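Last updated: August

Back garden walk-round before we let the holiday flat - my own list, my own grumbles.

Steps and handrail: OK. I leaned my whole weight on it and it didn't budge.
Gate latch: sticks. Glenys Rakena got through on the second shove, so I'm calling it a fix.
Walls: check every face for bulges, gaps and wobbly top stones. Push gently, don't kick!
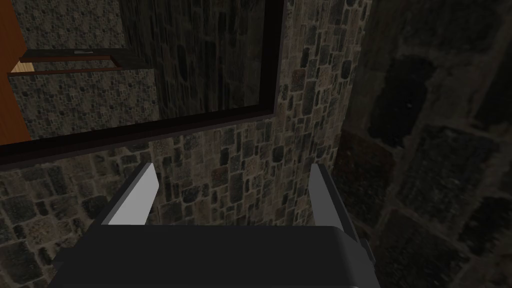
Item 3, walls - stone face.

Outside lights: 2 out by the bins. New bulbs are on my list (again).
Drain cover: fine, but it rattles when you step on it and I hate that.
Hose: split near the tap, needs replacing before guests come.

Alby Pomare has the spare keys if you want to recheck anything.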